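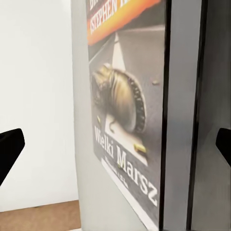
*Wrist view in the Soler scene, fingers on either side of the "Wielki Marsz" paperback.*

# soler-cell: setup and upkeep notes for the simulated book-handling cell

Last full check: Dec 13, 2020

Read this before you trust a success number from this cell, including ours.

`soler-cell` is a rendered room, one arm with a two-finger gripper, and a paperback. It runs inside the Zorkby simulator, and the arm is driven through the Starent control bridge. The original project page called it "plug and play." It took us 14 config edits to get a clean start on a fresh machine, and 3 of those undo defaults that should never have shipped.

What follows covers how the cell is put together, what breaks, and how to put it back. It does not cover training. If you came for a leaderboard, we don't keep one, and we would be suspicious of anyone who does.

## What's in the package

- `scene/` -- room, furniture, book, lighting
- `arm/` -- arm and gripper model, joint limits, finger pads
- `bridge/` -- Starent settings, one file per machine
- `checks/` -- the scripts you should run and probably won't
- `logs/` -- 41 runs, failures left in

## Setup

1. Install Zorkby from the pinned build. The newest build loads the scene without complaint and then handles finger contact differently. We lost most of January to that.
2. Copy `bridge/default.yaml` to `bridge/local.yaml` and edit the copy. The loader reads both files and the local one wins, except for `grip_force_max`, where the default wins. That is a bug. Set it in both.
3. Start the scene with the arm parked:

```
zorkby run scene/soler.scn --park
```

4. Run the finger check:

```
python checks/fingers.py --open --close --repeat 6
```

All 6 cycles must end with the same gap. If the last one differs from the first, stop there. The finger joints are drifting, and anything you record afterward is junk.

5. Run `checks/reach.py`. A pass means the arm can get to the listed poses with no book loaded. It says nothing about whether it can get there with the book against a wall.

## The book

It's the Polish edition, with the title in white near the bottom of the cover. The cover art is a texture and nothing more. We mention this because people keep asking if the printed lettering helps the policy find the front. Maybe. At a steep wrist angle the small print smears into mush, and we have seen no test that separates the lettering from the big color areas. The orange band is the obvious shortcut, and we'd bet on it before we'd bet on reading.

Known problems with the model:

- The body is one rigid block. Real paperbacks bend, and this one never will.
- Friction is the same on every face, cover and page edges alike.
- The collision shape is slightly larger than the rendered one. Fingers can stop short of a surface they appear to be touching, or not quite touching. Look at the contact log before you believe your eyes.

## Start poses

The easy start has the book upright with open space for both fingers. Most of the good numbers you will see quoted come from this pose. Check whether the person quoting them says so.

The hard start has the book leaning in the gap between the pale wall and the dark furniture. 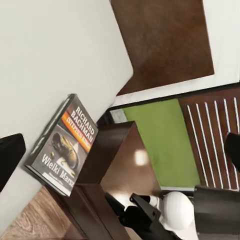 A straight approach puts the fingers close to the furniture corner well before they are any use to the book, so the planner either quits or scrapes. We tried widening the gap. It raised the success rate, and it also made the task a different task, so we put it back.

Two settings matter in this pose:

| Setting | Shipped | Ours |
|---|---|---|
| `approach_mode` | `straight` | `angled` |
| `contact_stop` | `off` | `on` |

With `contact_stop` off, the arm pushes through light contact and the simulator sorts out the mess by popping the book to a new position. Some of those pops land between the fingers. The shipped scoring script calls that a grasp. We don't.

## Looking after it

Simulated hardware doesn't wear out, but the files do -- people nudge things and save over them.

- Before each batch, compare `scene/` against the tagged copy. The furniture is not locked, and a bumped piece stays bumped if you save on exit.
- Clear the Starent cache after any joint limit change. Old limits stick around without a warning.
- Leave the lights alone. The polished wood throws a bright highlight, and at some wrist angles it upsets the depth estimate. Turning the gloss down fixes the estimate and hides a weakness you will meet again on a real table.
- If one finger closes ahead of the other, reload `arm/fingers.yaml`. Do not tune the gains to compensate. We did, and then had to throw out the runs.

## Repairing a broken cell

**Arm jitters while parked.** Two bridge processes are running. Kill both and start one.

**Book sinks into the floor.** The floor collision failed to load. Restart the scene; reloading the book alone does nothing.

**Gripper reports "closed" with a visible gap.** See the note on the collision shape. If the gap is there with nothing between the fingers, the pads are scaled wrong in `arm/`.

**Everything passes and success is suspiciously high.** Check `contact_stop`.

## What we don't claim

Nothing in this package shows that a policy trained here will pick up a real book. The Stullolis add-on advertises "realistic contact" for this cell. We ran it against our logs and got the same pops in the same places, only slower. It stays out of the default install until somebody posts runs we can repeat.

Bug reports are welcome with a log attached. Reports with only a video get closed.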